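Seltton Chrome Wine Rack – Long-Term Review

I bought the Seltton rack to replace a pine one that had come apart at the joints. It has lived on our dining table, and for a while on the sideboard, since November. That's long enough to say what it does well and where it falls short.

First the basics. It's a tabletop rack made of chrome wire, with no wood and no plastic on it apart from four small feet. It comes in one piece, so there is nothing to assemble. Mine arrived in a plain carton with a sheet of tissue paper and a card about wiping it with a soft cloth. The tissue had stuck to one of the feet and took some picking off.

I looked at two others before this one. The Nuttall was cheaper but had a painted finish, and the one on the shelf in the store was already chipped at a corner. The Garex was heavier and probably stronger, but it needed screwing together and would have stuck out past the edge of the sideboard. The Seltton is 17 inches long, and that fit.

Bottles

Standard bottles go in without any trouble. They lie flat, the neck rests where it should, and you can pull one out without the others moving. Wider bottles are less happy. A sparkling wine bottle will go in, but it rubs against the wire and you have to turn it as you push. I've stopped bothering and keep those in the refrigerator door.

The labels do get marked. If you slide a bottle in and out several times, the wire leaves a faint gray line across the paper. It doesn't matter for what we drink, which is mostly from the supermarket, but if you keep bottles to show people you might mind.

Fully loaded, the rack is steady. Empty or half empty it's light enough to get pushed along the table by a sleeve. I put the first few bottles in the bottom row now and fill upward. Starting at the top made it feel tippy, and the card in the box doesn't mention it.

Glasses

I use it for stemmed glasses as well. The glass lies on its side with the bowl in among the wires and the foot sticking out toward you, so you take hold of it by the foot and draw it straight back. Plain clear glasses with a medium bowl are the easiest. Big red wine glasses are too wide for mine, and flutes slide about unless I fold a napkin underneath.

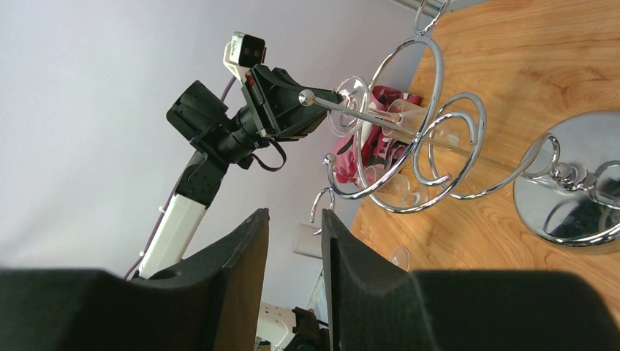 Glenys Horrocks wrote to me after my first short note on this rack and said she would never lay a good glass against bare wire. She lost the rim of one that way, pulling it out at an angle, and she now keeps hers upright on a shelf and uses the rack for bottles only. She also thought the chrome looked better with nothing but dark bottles in it.

She has a point about the angle. I haven't broken one yet, but I've knocked a bowl against the wire more than once, and the noise alone makes you careful. Going in and out slowly and keeping the stem level is the way to do it. I wouldn't put crystal in there. For everyday glasses I'm still happy with it, and it keeps them off the draining board.

Make sure they are fully dry first. A glass put away damp leaves water spots on the chrome, and those show up more than you would expect in a room with a big window.

Finish and cleaning

The chrome has held up. There's no rust, and the joints where the wires cross are smooth on most of the rack. On the underside there are two rough spots you can feel with a fingertip. They don't touch the bottles, so I left them alone.

Dust is the main nuisance. It settles on every wire, and a duster only moves it along. I take the whole thing to the sink, run warm water over it with a drop of dish soap, and dry it with a towel. That takes a few minutes, most of it spent unloading. Fingerprints show, but a dry cloth gets rid of them.

The feet are the weak part. They push on, with no glue, and one came off when I dragged the rack across the wood. The wire end underneath is hard enough to leave a scratch. I pushed the foot back on with a dab of glue and did the other three at the same time – I'd suggest doing that on the first day. Lift the rack when you want to move it.

Capacity and looks

It's a small rack. If you buy by the case you'll want something that stands on the floor, and Seltton does a taller model that I haven't tried. For a household that keeps a few bottles in and has people over now and then, this is enough.

It looks fine on a wooden table. My sister says it looks like something from a hotel bar, and I think she meant it kindly.

Would I buy it again? Yes, at the sale price. At full price I'd want better feet and a smoother underside. I bought mine from Flimness, who packed it well enough and answered an email about the loose foot by sending a spare set, although by then I had the glue out. The spares are in the kitchen drawer with the corkscrew.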